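## Section 4: Getting your ground station ready for a pass

OK, so by now you've got the Flevach antenna on its tripod and the receiver box on the table next to it. I've been doing this at outreach days and club nights for a few years, and I still follow my own list, so please don't skip ahead to the fun part!

The steps assume you're going after a small weather or amateur satellite in low orbit. If you want something parked way out over the equator, go to Section 7, where Rizwan Mridha wrote up a much better method than mine.

1. Plug the receiver into the laptop before you open Ullodis. If you do it the other way around, the program won't find the receiver and you'll have to quit and start over (I did this twice last Monday, in front of people).

2. In Ullodis, open **Station** and type in your latitude, longitude and height above sea level. Two decimal places are plenty for the first two. West longitudes get a minus sign – leave it out and you'll be waiting for a satellite that's over somebody else's house.

3. Click **Refresh orbits**. The orbit data goes stale faster than you'd think, and old data can put your pass times off. I refresh the same morning, and again if we've moved to a new site.

4. Pick your satellite from the list and look at the next few passes. Choose one that climbs high in the sky for your first try. Low passes skim along behind trees and buildings, and you'll spend the whole time wondering what you did wrong.

 > **Note:** Pass times are shown in UTC until you change them under **Display**. I leave mine alone and keep a second clock on the table, but that's just habit.

5. Set the gain to 2 and leave it there for now. More gain sounds like a good idea, but near a town it mostly gets you more noise.

6. Point the antenna at the spot on the horizon where the satellite comes up. The Custurby compass app is fine for this if you stand well back from the tripod.

7. Start recording a minute early. A long recording eats disk space, so check you have at least 400 MB free first.

8. Follow the satellite across the sky with the antenna, slowly, and watch the signal line on the screen. If it fades, give the handle a quarter turn before you touch anything in the software.

> **Caution:** Never track a daytime pass by looking along the antenna toward the sun. Use the numbers on the screen.

When the pass is over, stop the recording and save it under the satellite's name and the pass number. Mine go in a folder called Bhattacharjee, after the first preset I ever used, and pass 3620 is still the cleanest picture I've got!

### Packing up

Shut down the laptop first, then the receiver, then unplug at the wall. Take the antenna off before you fold the tripod. Coil your cables in big easy loops and put a strap around each one – five minutes on this saves you a lot of muttering at the next event.
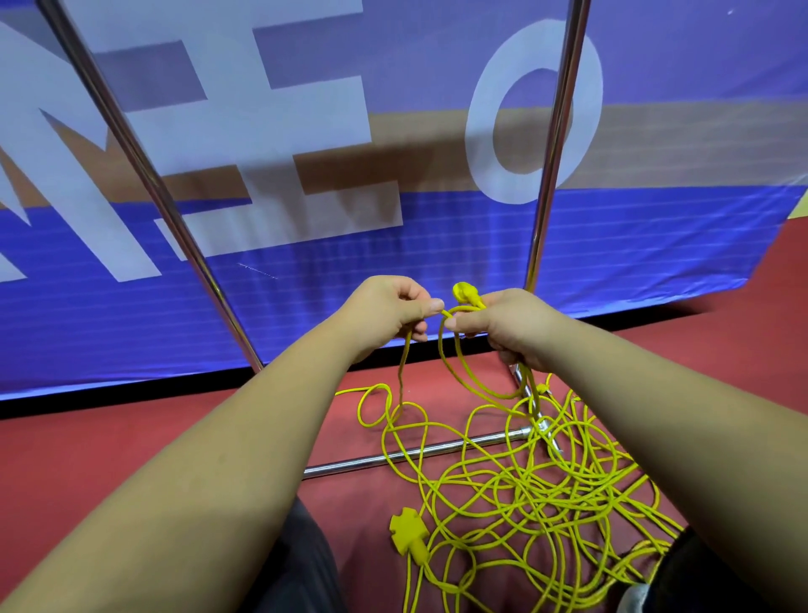

### If you hear nothing at all

Check the antenna plug first, then the clock on your laptop. A clock that's even a few minutes off will have you pointing at empty sky. If both look good, try the next high pass before you start changing settings.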